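# About Keltano

Keltano is a small language school in Hernberg. We teach English and Arabic to adults who work during the day and want to learn in the evening. Nisreen Twal started the school with 2 teachers and one rented room over a bakery, and in May of the next year we opened a second place in Harnby.

We keep our groups small, up to 33 hours of lessons in each course. Every course finishes with a long talk between the student and a teacher who did not teach him or her before. Students are afraid of this talk in the beginning, but many ask later to do it again.

Shadi Bataineh is responsible for the Arabic program. He wrote our own reading book, *Yammine*, with short stories about neighbors, shops and family visits. It has 76 pages and you receive it with your first lesson - there is no extra payment.

If you are not sure about your level, please come and speak with us before you register. The office in Hernberg is open until 7 p.m., and in Harnby you can leave a message at the front desk.
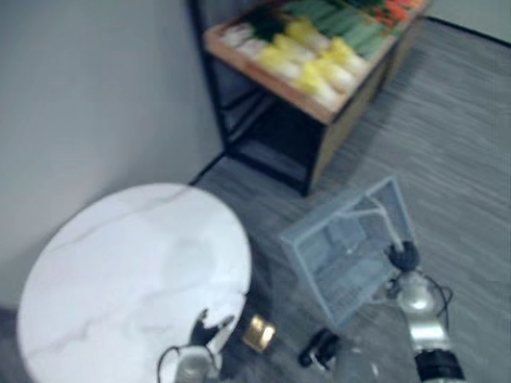
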